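What Happened When I Sat Through a Whole Budget Season
Student project report, Civics in Practice
by Melati Sumampouw

So my project was supposed to be on voter turnout, and then in April I went to one Brireneck town council meeting for background and never got back to turnout. They were fighting over whether to move public comment from the start of the meeting to the end, and I got completely hooked. My advisor, Arash Bakhtiari, let me switch topics as long as I kept the same deadline (ouch).

The question I ended up with: does it matter when people get to talk? Under the old rule you signed up at the door and spoke first, three minutes each. Under the new one, pushed by Councilmember Gunawan, you wait until the regular business is done. Her argument was that the votes kept getting pushed past bedtime and staff were being paid to sit there. The other side said that if you speak after the vote you're basically talking to the parking lot.

I read the minutes for 9 meetings, some before the change and some after, and went in person to as many as my bus schedule let me. The minutes list each speaker by name and street, so I put them all in a spreadsheet. Before the change there were 357 sign-ups. After it there were 77. That is a giant drop, and I was ready to write my whole conclusion right then!

Arash made me slow down. The early meetings included the fight over the Mineck Road rezoning, and that one issue brought in people who had never come before and haven't come since. So I can't say the new rule scared everybody off. When I took the Mineck speakers out, there was still a drop, but a much smaller one, and I don't trust my sorting enough to put a number on it. A lot of people talked about Mineck and three other things in the same three minutes.

The interviews were the fun part. One man told me he liked the new order because he could eat dinner first. A woman who had spoken against the rezoning said she tried the new way once, waited through the whole sewer contract, and went home before her name came up. Gunawan answered my emails within a day and was nicer about my questions than I expected — she even sent me the old sign-up sheets.

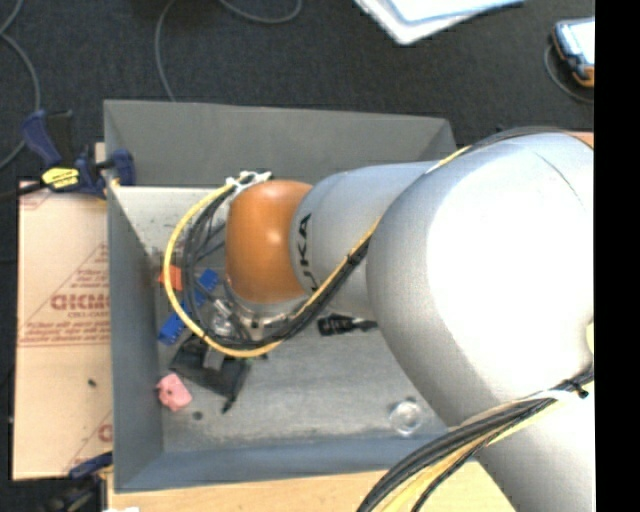
4 min read

What I'd do differently: start with the sheets and leave the minutes for later. The minutes leave out anyone who signed up and left, and those were the people I most wanted to count. I also should have asked the same questions in every interview. Mine wandered.

Brireneck has almost 4000 registered voters, so even the busiest night was a tiny slice of town, and I try to remember that when I get worked up about this. Still, I think comment should come before the votes, maybe with a time cap on the whole thing. I said so at the last meeting I went to. I was the second speaker, it was very late, and my voice shook the entire time.

Spreadsheet and interview notes are in the class folder. Email me if the link is broken again.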